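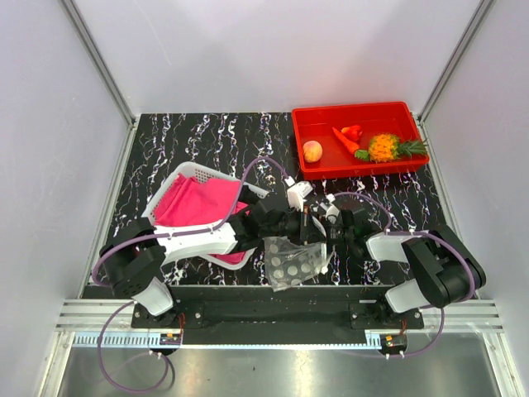 Home | Files | Tasks | Contact

Ellow two-arm set, README

Ellow contains 200 demonstrations, all given by remote control. The operator moves two leader arms and the robot arms follow. In the bag task, both grippers work at the upper edge of a clear plastic bag - the produce is in the red tray.

Episodes 1 to 100 were driven by Dagný Toft, the others by Oddur Laxdal. Failed tries are kept and have the label "fail". Please read the labels before training.

We use cookies to count visits. Accept | Decline

Comments (2)

Hasby: Are the joint angles in degrees?

Oddur Laxdal: In radians. I will add it to the file notes.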